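The Great Tea Towel Amnesty
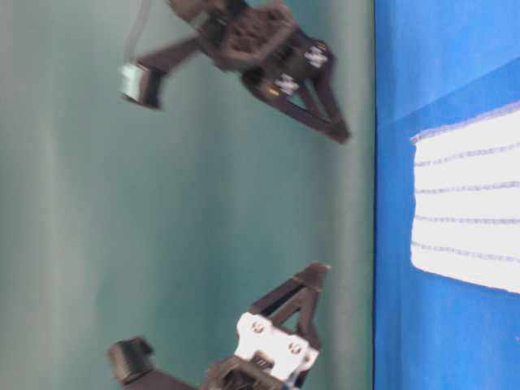 A striped cloth on blue. Stripes remain the popular choice.

Every household in Plendulville owns too many tea towels and can never find a clean one. I raised this in the November newsletter and received more mail than I did for the parking changes, the bus timetable and the business with the geese put together.

Lwazi Nkosi of Pestden Lane wrote to say that he keeps 11 in a drawer and uses 3. The rest were gifts, or came from places he doesn't remember visiting. One has a map of Parnach on it, with the river running the wrong way. He has been drying plates with it for years and still gets lost there.

Several of you wanted to know how to get the smell out. Wash them hot, skip the fabric softener (it leaves a coating, and a coated towel just pushes the water around the plate), and hang them up properly afterward. Draping one over the oven door in a damp wad doesn't count as hanging, whatever my family believes.

So we're holding a swap. Bring your surplus to the Sang Room on February 6, 2024, clean please, and take home somebody else's. Last time we tried this with mugs, some 90 turned up and I went home with more than I brought. Linen and cotton are both welcome. Anything with a calendar printed on it goes straight in the rag bag, unless the year is one you were fond of.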